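Fairweather Folding Notes - README

Last updated December 24, 2020

Hi, and thanks for opening this before diving into the folders. I'm Tamsin Ellery and this is the readme for my laundry and linen collection, which started as a few pages of notes on folding towels and has grown a fair bit since. If you only want the quick version: it's a pile of written notes and pictures of cloth things being picked up, shaken out, folded and put away, mostly at my place in Fairweather and partly at the Bravham share house. It's free to use. Please be nice about my spelling.

What's in it

There are 300 entries. Each one is a short text file about one item on one go, and most have a picture sitting beside them with the same number. The things covered are the ordinary stuff that comes off the line:

- bath towels, hand towels and face washers
- tea towels (so many tea towels)
- jumpers, trackie daks and kids' windcheaters
- fitted sheets, which I have mixed feelings about
- odd bits: scarves, footy socks, one very old picnic rug

The entries say what the thing was, what state it was in when it got picked up (flat, half folded, scrunched, inside out), and where it ended up. Where I could be bothered I also wrote down how it was folded, using the fold names further down.

How the folders work

Everything is sorted by colour first and item second. I know that's a funny way to do it! It began because Harpreet MacDonald and I sort our washing by colour and I just carried on from the basket. So you get whites, darks, reds, blues, and a folder called "other" that has all the mustard and green in it. Reds got their own folder after the incident in March with Bernardo's work shirts, and they've stayed on their own since.

Inside each colour folder the files are numbered in the order I did them. If a number is missing it means I chucked the entry out, usually when the note didn't make sense to me a week later. I haven't gone back to close the gaps and I'm not going to, as other people's lists point to the old numbers.

Fold names

These are the words I use. They're our household words and you may well call them something else.

Thirds: long sides in, one over the other, then top to bottom. All the bath towels.

Book: in half, in half again. Tea towels, pillowcases.

Shop: sleeves behind, bottom up to the collar. Jumpers and anything that has to sit on a shelf looking decent.

Roll: flat, then rolled from the hem. Camping clothes, mostly, and Warrick Pirihi's entire wardrobe.

Lump: not folded. Some things went in the cupboard as a lump and I wrote that down truthfully.

What to watch out for

The item names are only as good as what I could tell at the time. A scrunched up bit of fleecy cloth could be a windcheater or a hand towel, and if there's no sleeve or hem showing I've put "soft cloth, unsure" and left it there. There are 99 entries like that and please don't "fix" them for me by guessing from the colour. Bernardo Simões had a go at it last winter with the best of intentions, and I spent a whole weekend undoing it.

Stripes and bands are another one. When a thing is bunched up, a straight stripe goes all wavy, or looks like it stops and starts again where it's tucked into a fold. I write down what's showing, so "white stripe, partly hidden" means exactly that. It doesn't tell you how long the stripe is or whether it goes all the way round.

Colours shift as well. Red is the worst for it - bright where the light gets to it and nearly maroon down in the creases. I've called all of that red. Same with navy, which half the time reads as black, so if a file in darks looks off to you, that's probably why.

The fitted sheets are patchy. There are only 5 of them and three were done on the same grumpy afternoon. Don't build anything important on my fitted sheets.

What's not in it

No shoes, no bags, no curtains. No delicates either, out of respect for everybody's privacy. And nothing on ironing, as I don't iron. Dorottya Kovács does, beautifully, and she has promised me a separate set of notes on collars and cuffs. When those turn up they'll go in their own folder called Sirlow, after her street.

Using it

Help yourself. People have used it for a sorting game, for a folding lesson at the Zuldale neighbourhood house, and for settling an argument about hand towels. If you put it somewhere public I'd love a mention, and if you change the fold names please say so at the top, or we'll all end up muddled.

If you spot a mistake, send me the colour folder and the file number, plus what you reckon is wrong. I do fixes in batches when I've got a quiet evening. Spelling corrections get done last, sorry.

Changes

Latest version: reds split out properly, picnic rug moved from reds to other (it's tartan, we had words about it), a few double-ups removed. The notes alone come to a bit over 2000 lines now, so I've taken out the long rant on pegs.

Before that: fold names written down for the first time, after Warrick pointed out I'd been using "book" for two different things.

Still to do: more hand towels, some wool if the weather ever cools down, and a second go at the fitted sheets with a cup of tea first.

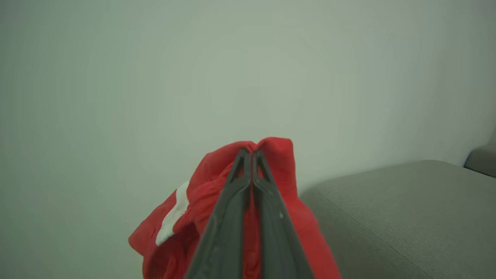
Reds: soft cloth, unsure. Bunched at the top, white stripe on the left, partly hidden in a fold.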